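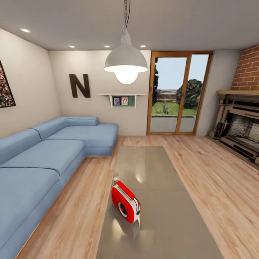

The pitch for smart home lighting has barely changed in a decade. Buy the bulbs, download the app, and your electric bill will shrink while you sleep. I have sat through enough of these presentations to notice that the savings slide always comes right before the price slide. It also tends to skip over rooms like this living room, where four recessed downlights and a pendant are all glowing at once above the coffee table. Any system that makes it easier to light a room from bed also makes it easier to leave it lit.

Odik, which sells a starter kit for $79, promises that its sensors "learn your evenings." I lived with the kit for 5 weeks last October. What it learned was that I sit still when I read, and it took that as a sign I had left. By the second week I was waving a magazine over my head to get the lamp back. The company's support line suggested I move my chair.

Sirnell takes a different route and charges a monthly fee for what it calls adaptive scenes. There are 46 of them. I used three, and two of those were on and off.

Laurinda Bragança, an electrician who has been rewiring older houses for most of her working life, is not impressed by either. "People ask me for the app and I ask them where they sit at night," she told me. "Half the time they want one good lamp and a dimmer." She charges less for that than Odik does for the box, though she admits the dimmer won't send you a weekly report.

The reports are their own problem. Mine said I had saved energy compared with a "typical home," a phrase the company would not define when I asked. My actual bill went up a little – it was a cold month, so I won't blame the bulbs. But I can't give them credit either, and neither can the marketing department.

I have gone back to the wall switch. The kit is in a drawer, where its hub still blinks if I forget to unplug it.

Contact us | © 2024 Pinheiro Magazine. All rights reserved. | Back to top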